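Gripper Work at the Sivbridge Site: Frequently Asked Questions
Last updated 2019-10-09

Who do these rules apply to?
Anyone who runs, loads or stands beside an arm at Sivbridge, including visitors from Zeltdale. Contractors follow the same rules as staff.

How fast may the arm move with a person at the table?
No more than 55 mm per second within 400 mm of the table edge. Outside that zone the normal program speed applies – but only if the gate is shut.

When do finger covers need to be changed?
Check them at the start of each shift. Creases and soft folds are fine. Replace a cover if you find a split, a hole or a spot where the finger shows through. Covers are kept in the Lammers cabinet, bottom drawer.

What about clear or shiny items?
Treat them as hard to see, for you and for the wrist camera. Bright light on a glossy surface can hide the outline, and so can motion. Grip settings for these items are on sheet 83.
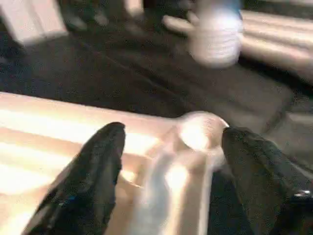
Grikier asked in July whether an operator may steady a clear item by hand while the fingers close, and said the old sheet could be read either way. The answer is no. Stop the arm, place the item, step back, then restart. The sheet has been reworded.

Can I clear a dropped item while the program is paused?
No. Pause is not stop. Press the stop button, wait for the light to go out, then reach in.

Who can change a speed or force limit?
The shift lead, in writing. Old settings stay in the log for 4 years.

Where do I report a near miss?
Use the yellow form by the gate and hand it in before you leave – even if nothing was damaged.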